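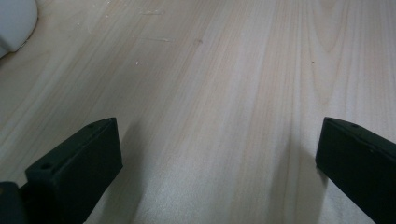 Semico asks how much phone buyers' online quotes are really worth

Reading time: 2 minutes

Apr 15, 2019

Semico, which checks the small print of phone buy-back schemes, has today published the results of a March test of instant online quotes for used handsets. The firm sold 29 working phones through three buyers, Braladel, Horari and Hrubý, and compared the price promised on screen with the money paid.

The quotes came to £3,222. The sellers were paid £700 less.

In 16 cases the buyer lowered its offer once the phone had arrived. The usual grounds were "signs of wear", a phrase that each of the three sites uses and none of them defines. Two handsets were marked down for scratches that did not show in the photos Semico took before posting them. When asked for evidence, one buyer sent a picture of a different model.

All three buyers advertise a "best price promise". Semico has read the terms and is not convinced that the promise means much. It applies only to quotes from firms the buyer has chosen to compare itself with, and it lapses if the phone is regraded, which is when a seller would most want to use it.

Free return of a rejected phone is also less generous than it sounds. Sellers had five days to refuse a revised offer. After that, silence was taken as a yes. In four cases the email giving the lower price went to a junk folder.

Semico does not claim that a test of this size speaks for the whole trade, and some sellers were paid in full and on time. It would still like to see grading rules printed beside the quote, with photos, before anyone is asked to post a phone.

The full price table and the wording of each set of terms can be had from the press desk on request.

We use cookies to improve your visit. Accept / Manage settings

© 2019 Semico. All rights reserved. Contact | Press desk | Back to top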